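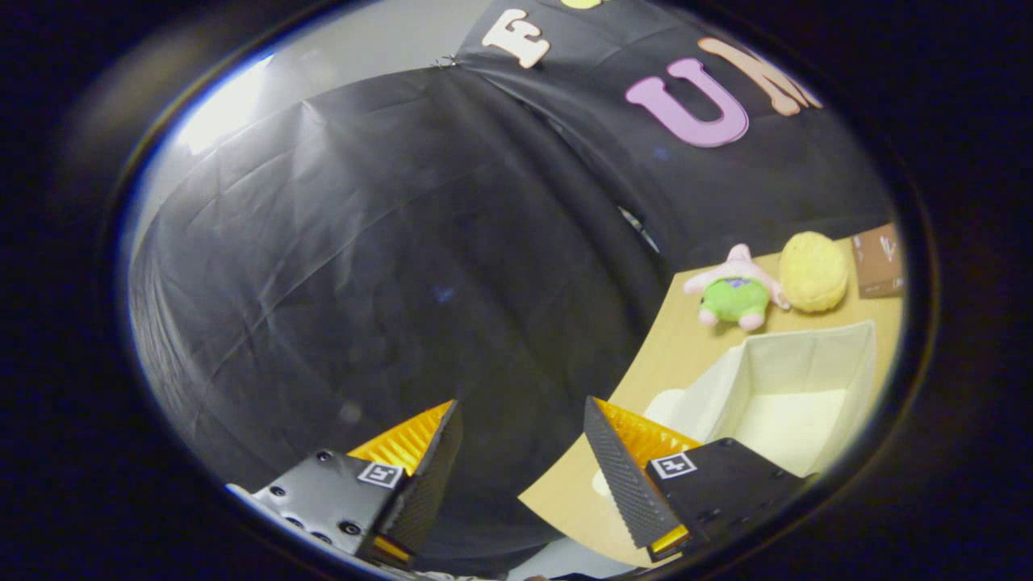 Play corner, Rampersad center: progress to the end of January

The black fabric backdrop is up behind the wooden table and the felt letters are on it. We used two panels with a seam between them. The fabric still has creases from storage and will be steamed before opening.

Toys are being sorted at the table into soft fabric bins. Plush toys, such as the pink starfish in green shorts, go in the cream-white bins. Board games stay in their own boxes on the Jatero shelf.

Spending to date is 400 dollars of the 1000 granted by Eltalard, mostly fabric, felt and bins. The rug order from Rernov is late – we now expect it in February.

Still to do:
Fit the rug and the 2 low shelves
Label the bins
Wash the donated plush toys

We expect to stay within the grant and are not asking for any change to the budget.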